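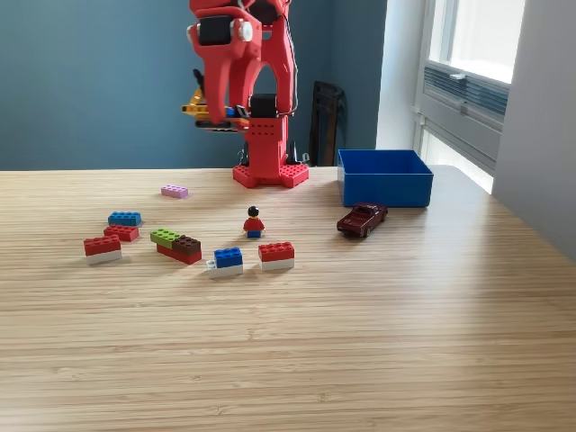
Red gripper over the brick table, blue bin at the back.

servo_lag
Clearing toys off a table is the chore I would pick as a benchmark. Bricks are rigid, the colors are bright, and the bin does not move. My planner, Trarkent, manages single bricks at 92 out of 100. With stacks, minifigures and toy cars mixed in, I stop trusting it. Is anyone past this point at home?

mossgate
92 on single bricks is good for long curved fingers. How are you scoring a stack that comes apart on the way to the bin? If both halves end up inside I count it as a pass.

servo_lag
Fail. The job is to move it without changing it.

kettle7
Then you are testing something no parent asked for. My kid's table gets swept into a bin with a forearm. Takes 3 seconds.

mossgate
Depends on the house. A three-brick assembly with a long red one underneath might be somebody's boat. I'd want it left alone.

servo_lag
Which is the part I can't code. Trarkent has a rule for "joined, so keep joined" and no rule for "leave it out."

dowel_pin
Shop floor view. We run a Serkholm cell that loads parts from a tray, same part, same pitch, all shift. It works and it has worked for years. Give it seven different shapes lying at odd angles with sun on half the table and it would be down by lunch. I don't count that as doing chores.

kettle7
Sunlight is a fixed problem. Close a blind.

dowel_pin
Try that in a building with skylights. We lost most of February to glare on the Chevalier sensor.

mossgate
Agree on the light, disagree on the rest. Mixed shapes are slow, but slow is fine at home if it runs at night.

servo_lag
At night I lose the window and have to retune for the lamp. Has anyone used the Dramier fingertip pads on something as narrow as a minifigure? I keep pinching mine at the legs and it rotates.

mossgate
Yes. Grip across the torso, front to back, and halve the closing speed.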